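Vundero Support Desk — Ticket Record
Product area: End effectors, simulation package
Submitted by: Gilmar Moura
Organization: Batista
Opened: 20 May 2019
Priority: Normal
Status: Closed, workaround supplied

Summary
Tall objects slip from the Harnano parallel gripper model during lift. The same objects are held by the Somotness gripper model under the same controller settings.

Original report
Our group is comparing two grippers in simulation before a purchase decision. Both are mounted in turn on the same arm model, and the controller is left unchanged between them. The Harnano model was updated in April. Results from before the update are not available to us, and we therefore cannot say whether the fault is new.

The fault is limited to tall, narrow objects standing upright on the table. The approach is completed and the fingers close, but the object rotates between the pads as soon as the arm begins to rise. Of 83 attempts with the Harnano model, 7 ended in a completed lift. Low objects are not affected. 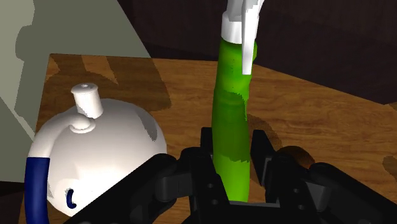

We have checked the following without result:
Finger closing force raised to the upper limit in the configuration file.
Lift speed reduced by half.
Object mass confirmed against the asset list.
Physics cache cleared and the session restarted.

Please advise whether the contact settings supplied with the Harnano model are correct.

Response from Support, first reply
Thank you for the detailed report. Please send the gripper configuration file and the contact log for one failed attempt. Please also state whether the wrist camera was enabled, as this changes the default time step in the current release.

Customer reply
Both files are attached. The wrist camera was enabled in all attempts with both grippers. The time step shown in the log is 2 milliseconds — we had not set this ourselves.

Response from Support, second reply
The files have been reviewed. Two matters were found.

First, the pad friction value in the Harnano configuration is read from the general material table and not from the gripper's own entry. The closing force is applied as requested, but the pads behave as bare metal. Raising the force will not correct this.

Second, the grasp point for tall objects is set by default at half the object height. A higher grasp point is advised for any object that must hang freely once lifted, so that its weight lies below the pads.

Please add the pad material by name in the gripper entry, move the grasp point to the upper part of the object, and repeat the test. No change to the arm or controller settings is needed.
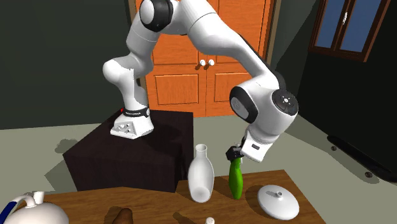
The reload must be carried out from the project menu. A scene reset alone keeps the earlier friction value in memory, and the change will appear to have had no effect.

Customer reply
The changes were made as instructed and the series was repeated in full. The rotation during lift no longer occurs. We will run the Somotness series again with the same grasp point, as the earlier comparison between the grippers cannot be considered fair.

We request that the correct pad entry be included in the next release — other users of this model are likely to meet the same fault.

Closing note
The material lookup fault has been passed to the model maintenance team. The customer has agreed to closure. The ticket may be reopened by replying to this record.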